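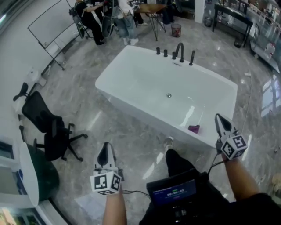

A freestanding bath is a bathtub that stands on the floor without being fixed to a wall or enclosed by panels. It differs from the built-in or alcove bath, which is closed in on one or more sides, and from the drop-in bath, which is lowered into a raised platform. Modern freestanding baths are made in oval, round and rectangular forms. Taps may rise from the floor, come out of a nearby wall or be mounted on the tub itself, as on the white rectangular bath shown, where a tall curved spout, three short handles and a hand shower stand in a line along one long rim, all in black.

History

Portable tubs of wood, copper or tin were in household use long before piped water was common. They were filled by hand, often in front of a fire, and put away afterwards. Cast iron baths with an enamel lining became widespread in the nineteenth century, many of them raised on feet. When fitted bathrooms grew more usual in the twentieth century, the built-in bath took over, being easier to clean round and better suited to small rooms. Freestanding models returned to favour towards the end of the century, first as copies of older footed designs and later in plainer shapes.

Materials

Acrylic is the most common material. It is light and fairly warm to the touch, and light scratches can usually be polished out. Cast iron holds heat well once warmed but is very heavy, and older floors may need strengthening before one is installed. Steel coated with enamel is thinner and cheaper, though the coating can chip if something hard is dropped on it. Stone resin, a mixture of crushed stone and a binder, lies between acrylic and iron in weight. Copper and wood are also used, mostly by small workshops.

Installation

The waste pipe normally runs beneath the floor, so its position has to be settled before the floor is laid. On a solid floor a channel may be cut for the pipe — this is one of the main costs when a built-in bath is replaced. Where no channel can be cut, the bath may be set on a low plinth with the pipe run inside it.

Taps mounted on the rim need a tub with a deck wide enough to take them. The supply hoses pass down between the inner and outer walls, and some makers provide a removable panel for access. Space is usually left on all sides for cleaning.

Use and care

Freestanding baths often hold more water than built-in ones and take longer to fill. Few have a flat ledge of any width, so soap and towels are commonly kept on a stool or on a rack laid across the tub. Acrylic and resin surfaces are washed with mild soap and a soft cloth. Scouring powders dull the finish, and black or coloured fittings can be marked by acidic limescale removers.

See also

Alcove bath
Bath waste
Mixer tap
Wet room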